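Ulberg Walk-Behind Line Striper, 12 Gallon

I've been painting parking lots for a living long enough to have opinions about stripers, and I only sell the ones I'd push across a lot myself. The Ulberg is the one I push.

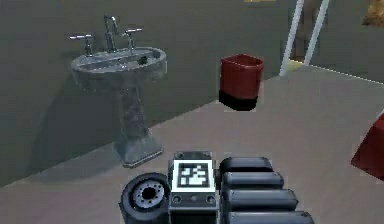

So let me tell you what you get for your money, and then I'll tell you what bugs me about it, and you can make up your own mind.

The Ulberg is a gas-powered airless striper with a 12 gallon hopper. You pour your paint straight in through the strainer, prime it, and go. No siphon hose flopping around in a bucket, no stopping at the end of every second row to swap pails. I like a hopper. Some crews would rather draw from the pail because it's easier to change colors, and if you do a lot of small jobs with blue and white and yellow all in one morning, call me before you order and we'll talk about the pail version instead.

It runs waterborne acrylic all day long. It will also run solvent-based traffic paint, but you need to order the solvent seal kit and you need to flush it properly every single time. Please don't go back and forth between the two in the same week. I've rebuilt those pumps and it's a miserable afternoon.

What's on it

Two spray guns, front and side. The side gun comes off the bracket with one lever, so you can grab it and do your stencils by hand. Handle height adjusts (I'm tall, my partner Anastasia Triantafyllou is not, and we both use the same machine). The front wheel locks straight for long lines and unlocks with a squeeze on the left grip for curves. Pressure tops out at 2,000 psi, and for normal parking stalls you'll be way under that! Turn it down. Most of the fuzzy edges people send me pictures of come from too much pressure and a worn tip.

Line width goes by tip and gun height. The machine ships with a tip for four-inch lines, and I keep the wider ones on the shelf for fire lanes and crosswalks.

The Duda shut-off

This is the part I get asked about the most. Duda is the trigger system Ulberg started putting on these machines a while back. You set your line length and your gap on a little dial, and the gun opens and closes on its own as the wheel turns. For skip lines down a long private road it's wonderful. For a regular parking lot you'll probably leave it off and just use the trigger. It's included either way, so there's no cheaper model without it. I asked.

What bugs me

It's heavy. Full of paint, you do not want to be lifting this up a curb by yourself, and you'll want a ramp for the truck. The hopper lid is held on with a rubber strap that dries out in the sun, so I throw a spare in the box with every one I ship. And the manual is translated pretty badly. Annag Forsyth in our shop wrote a two-page start-up sheet that covers priming, flushing and winter storage, and I'd read that first.

Paint to go with it

I mostly run Furnalik waterborne through mine, white and yellow. It thins with a splash of water if it's a hot day, and it strains clean. Linitz is good too and a bit thicker, so go up a tip size. Whatever you buy, stir it well from the bottom before it goes in the hopper. Settled paint plugs tips, and then you're standing in a parking lot at 6 in the morning with a needle, swearing.

Cleaning up

Run what's left back into the pail, fill with water, spray until it comes clear, then do it again. Pull the gun filters and rinse them in a sink or a bucket. For winter, run pump storage fluid through it and leave it in there. If you skip that and it freezes, the warranty won't cover you.

Price and shipping

$3,734 with both guns, the Duda shut-off, one tip, the spare strap and Annag's sheet. Shipping is by freight, and you'll need somebody there to sign. Open the crate before the driver leaves and look at the wheels and the handle bracket.

We're usually booked solid with our own striping from March on, so if you want a walk-through at the shop, winter is the better time to ask. Grigoris Ververidis handles parts and rebuilds, and he can usually tell what's wrong just from hearing the pump over the phone.

Seal kits, tips, filters and hoses are on the parts page.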